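Old lodge minute book, dates don't add up

filinero30
Picked up a lodge minute book at a house clearance in March and I've been reading it in the evenings. The title page says the lodge was warranted in 1612. Surely that's far too early? My gran's cousin was a member and always swore by it.

Érica Queiroz
Much too early for a warrant, I'd say. There was no Grand Lodge to issue one till 1717! Somebody in the family liked a good story.

joria_
Not so fast. There were lodges of working masons in Scotland before that, so the year might mean something, even if "warranted" is the wrong word. What's the handwriting like?

filinero30
Victorian, I think, very loopy. I've been reading it in the living room, will copy out a page tonight.

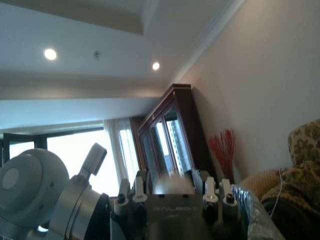
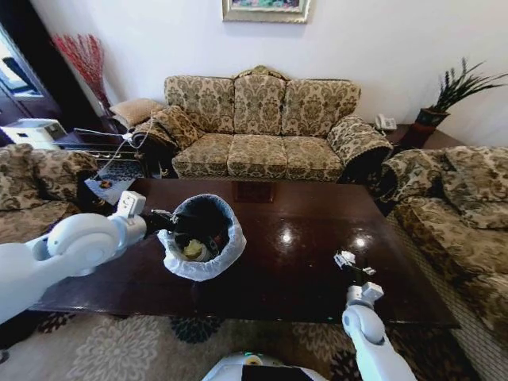
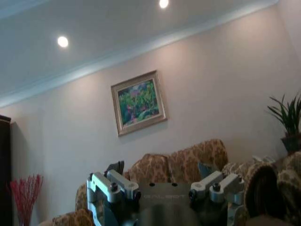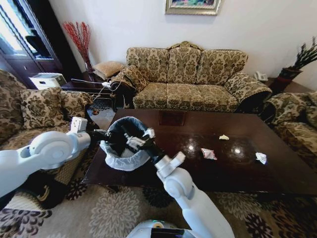
Living room, ceiling lights and coffee table

Érica Queiroz
Victorian hand settles it for me. They loved an ancient pedigree. I've seen one claim 1468, with a straight face!

joria_
Still don't agree, a late copy can have an early source. Is there a lodge number anywhere?

filinero30
No number, but the treasurer signs as Evangelista every time and there's a row over the wine bill that goes on for pages. Typing that bit up next.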